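Changes to the Household Textile Collection Take Effect in September

5 min read

Last updated: Tuesday, August 10, 2021 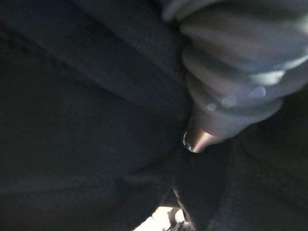
Drondberg Resident Bulletin, Issue 274

The Drondberg Office of Public Works will introduce a revised household textile collection in September. The new arrangement replaces the curbside bag service, which has operated on a request basis, with a fixed monthly pickup and a network of eight staffed drop-off points. Residents who currently receive bags by mail will continue to do so until their existing supply is exhausted. No new bags will be mailed after the end of this month.

The decision follows a review of the request-based service. The review found that many requests were placed for very small quantities, and that trucks often traveled considerable distances between stops. It also found that a large share of the material collected was damp on arrival at the sorting hall and could not be passed on for reuse. Under the new arrangement, textiles will be collected on the same day as paper and cardboard, in a separate compartment of the same vehicle.

What may be included

Clothing of all kinds is accepted, including coats, knitwear, work clothes and children's garments. Household textiles such as sheets, towels, curtains, tablecloths and blankets are also accepted. Items need not be in perfect condition. A shirt with a missing button or a towel with a worn edge can still be used, either as it is or as raw material for wiping cloths and padding.

Dark fabrics deserve particular mention. Black and charcoal garments are among the most commonly discarded items, in many cases only because the color has faded at the shoulders or along the seams. Our sorting partner, Gukura Textile Recovery, has asked that residents include these items in full. Faded black cotton and wool can be redyed in bulk, and there is steady demand for it. Residents who wish to keep a faded garment may also find the instructions for home dyeing in the public library's household section useful.

Shoes are accepted if they are tied together in pairs. Belts and handbags are accepted. Hats are accepted, with the exception of hard hats and helmets of any kind.

What may not be included

The following should be placed in ordinary household waste or taken to the transfer station on Sarmiento Road:

- Textiles stained with oil, paint, solvent or garden chemicals
- Carpet, carpet tiles and underlay
- Pillows and comforters filled with foam
- Mattress covers with a rubber or plastic backing
- Wet or moldy items
- Electric blankets and heated garments

Feather pillows and down comforters were refused under the former service. They will be accepted from September, but only at the drop-off points and only when clean and fully dry. They should not be placed at the curb.

How to prepare items

All textiles must be washed and completely dry. They should be placed in a closed plastic bag weighing no more than a resident can comfortably lift with one hand. Any clear or white bag will do, and it is not necessary to purchase a special one. Black bags cannot be accepted at the curb because collection crews are unable to distinguish them from household waste. Bags should be tied with a knot and set beside the paper container, not inside it.

Zippers, buttons, hooks and linings may be left in place. Residents are asked to check pockets carefully. Keys, transit passes and small amounts of money are regularly recovered at the sorting hall, and it is seldom possible to return them. Items that are recovered are held for 80 days at the Public Works counter and may be claimed on presentation of a reasonable description.

Curtains should be sent without rods, rings or weights. Bed linens may be folded or rolled, as residents prefer. Where a set is complete, it is helpful to tie the pieces together with string, as complete sets are offered first to the furnished housing program.

Collection days

Pickup will take place once a month in each of the district's collection areas. The day for each address is printed on the waste calendar, which will be mailed to all households before the service begins. Residents in the Janduvell area should note that their paper collection will move one day later in the week as a result of the change. All other areas keep their present day.

Bags must be at the curb by 8 a.m. Trucks do not return for bags set out after the vehicle has passed. In the event of heavy rain, residents are encouraged to hold their bags until the following month or to use a drop-off point. A bag left out in wet weather will often take in water at the knot, even when it appears to be well closed.

Apartment buildings with a shared waste room will be provided with a covered cart. The cart will be placed by Public Works staff and should not be moved to another part of the building. Property managers who have not yet received written notice of the delivery date should contact the Public Works counter.

Drop-off points

The eight drop-off points will be located at the two district libraries, the Sarmiento Road transfer station, the Janduvell community center, the indoor pool, the farmers' market hall and the east and west fire stations. Each will be staffed during posted hours. Outside those hours the containers will be locked, and bags must not be left beside them. Bags left on the ground are exposed to weather and animals, and the cost of clearing them is charged to the collection program.

Staff at the drop-off points will be able to answer questions about which items are accepted. They are not able to set items aside for particular persons or organizations, and residents are asked not to request this. Those wishing to give clothing directly to a charitable organization are free to make their own arrangements, as they have always been.

Residents who are unable to carry a bag to the curb or to a drop-off point may apply for assisted collection. Those who already receive assisted collection of household waste will be enrolled automatically and need take no action.

Cost

There is no separate charge for textile collection. The cost is covered by the existing waste fee, which is unchanged for the current fiscal year. Gukura Textile Recovery pays the district a set price by weight for material that meets the required standard, and this income is applied to the operation of the drop-off points. Loads containing a high proportion of wet or soiled items are refused, and the district must then pay for their disposal. The care that residents take in preparing their bags therefore has a direct effect on the cost of the service.

Repair afternoons

In connection with the new service, the district libraries will host repair afternoons on a monthly basis. Sewing machines, thread, patches and a steam iron will be available without charge. Participants should bring clean garments and may work on up to 2 items per visit, so that the machines can be shared. Instruction will be offered in hemming, replacing zippers, darning knitwear and mending torn linings. Children are welcome when accompanied by an adult.

Places are limited and must be reserved at the library desk. Dates will be posted at both branches and printed in the next issue of this bulletin.

Questions

Questions concerning collection days, carts and assisted collection may be directed to the Public Works counter in person, by telephone or by mail. Comments on the new arrangement are also welcome in writing and will be considered when the service is reviewed next spring.

Related items

Paper and Cardboard: Revised Schedule for the Janduvell Area
Sarmiento Road Transfer Station: Fall Opening Hours
Assisted Collection: How to Apply
Library Notices: Household and Craft Titles
Waste Fee: Questions and Replies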